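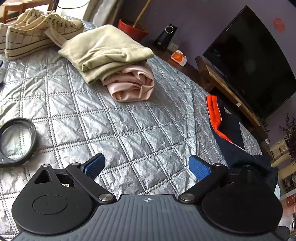 Student Projects / Sport and Community

Home Projects Reports Staff Contact

Who still goes to watch Prudby?

My project was meant to be on tactics, but I got hooked on the crowd instead (my tutor, Vittoria Donati, was very patient about the change!). Prudby play in the county league and their ground holds 1,721, so I wanted to know why most home games pull in almost 800 and the Starkent derby sells out.

I gave out 100 paper forms over 4 home matches, mostly in the queue for the tea hut, and got 83 back that I could read. The biggest surprise for me was how few people picked the league table as their reason for coming – far more put down family, or just living near enough to walk.

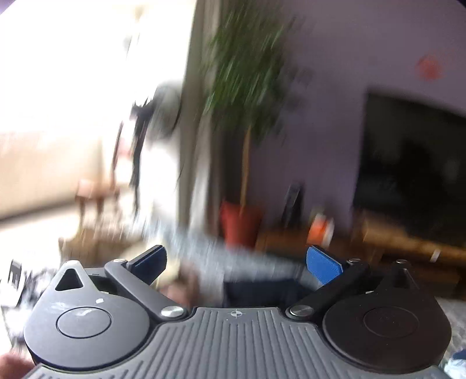

The derby forms were different again. Lots of those fans had come over from Ineck by coach and hadn't seen Prudby play since January, and they wrote much longer answers, some of them quite rude about the referee.

If I did it again I'd ask people's ages, which I completely forgot, and I'd go to an away game too. I'd also hand out pens that work in the rain – I lost a good few forms at the Starkent match that way.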